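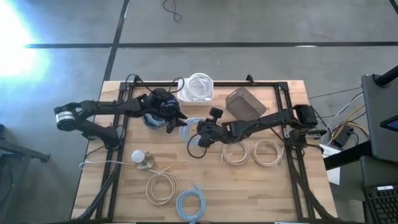

October 27, 2018. The planner has opinions about cable, and I spent the day finding out what they are. Kirnunell (our motion planner, my fault, I named it after a place I saw on a road sign) treats anything the segmenter hands it as a solid lump with a tidy outline. A mug is a lump. A box is a lump. A coil of cable is a doughnut, which is a lump with a hole, and the planner is very fond of holes. It sees one and thinks, lovely, free space. So with both grippers out over the bench, a blue coil under the left one and a pale blue one under the right, it proposed a trajectory that put a finger straight through the middle of a coil and out the other side at speed. It scored this path as the best of the lot. I killed it before it ran.

Fixed that by filling the holes in the mask. Took 20 minutes, fifteen of which went on working out which way round the image was indexed. I have been doing this for years and I still get rows and columns wrong on the first go, and on the second go I get them wrong with confidence.

Then the beige coils. There are two of them side by side near the right arm, one a bit smaller than its neighbour, and the segmenter merged them into a single figure eight and put the grasp point at the crossing, where there is nothing to hold. Lowered the merge threshold and it split them. It also split the white coil in the bin into a coil and a rim and a third thing it declined to classify. Raised the threshold again. They merged. I went back and forth on this for most of the morning like someone trying to get a shower to the right temperature in a motel.

Lunch at the desk, against my own rule.

Afternoon was self-collision. The right arm has a black cable looping down beneath it and the collision model knows nothing about it, being made of neat capsules drawn by someone (me, in May) who believed arms ended where the metal ended. So the planner will cheerfully fold the elbow into a spot that is already occupied. I added a fat capsule for the droop. Now the planner thinks the arm is always in collision with itself, including at home position, and refuses to move at all. Safest it has ever been. I was tempted to write it up.

Shrank the capsule, excluded the pairs that are meant to touch, and got motion back by three. Replanning is slower. The log has 2,556 planning calls for the afternoon, and I read far more of it than a healthy person would. Most of the failures are the same failure, timing out at 2,000 ms with a path in hand that it hadn't finished smoothing. Could just take the unsmoothed path. It would look drunk but it would get there. Left a note to myself to try it with the speed capped at 60 per cent.

Also found that Baluyot, the logging wrapper, stamps messages when it writes them, and has apparently never stamped one when it arrived. That would explain the lag I spent last week blaming on the left arm's driver. I rewrote half that driver. The new half is very nice. I apologised to the old half by leaving it in a branch.

Novside want a build they can run by themselves at their end, with a config file "a normal person could edit". Opened our config file with this in mind. Closed it. There is a parameter in there called fudge2 and I can't find a fudge1 anywhere in the repository, and when I set fudge2 to zero the grippers open instead of closing. Put it back. Added a comment saying do not touch, under the existing comment saying do not touch.

Tomorrow: timestamps first, then the figure eight again. Maybe use depth for the split, if the depth on the pale cable is any good. Need milk. Ring Sesthorpe about the invoice before they ring me.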